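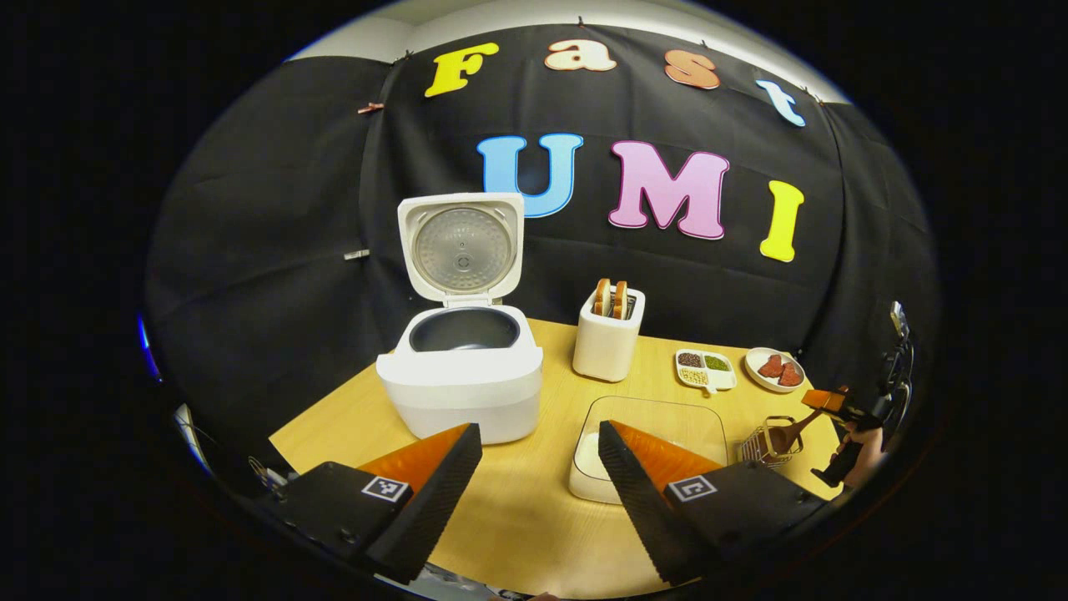 Rice cooker leaves a brown crust on the bottom
Posted July 9, 2026

White rice, rinsed, water to the line. Bottom layer still goes hard and brown. Nonstick pot, no scratches. What am I doing wrong?

2 answers

Przemysław Szulc
Turn it off when it clicks over and leave the lid shut for 7 minutes, then fluff. Keep warm is what dries out the bottom. Also wipe the outside of the pot before it goes in.

Idrisa Ndung'u
mine does this too, i just eat the crust. more water maybe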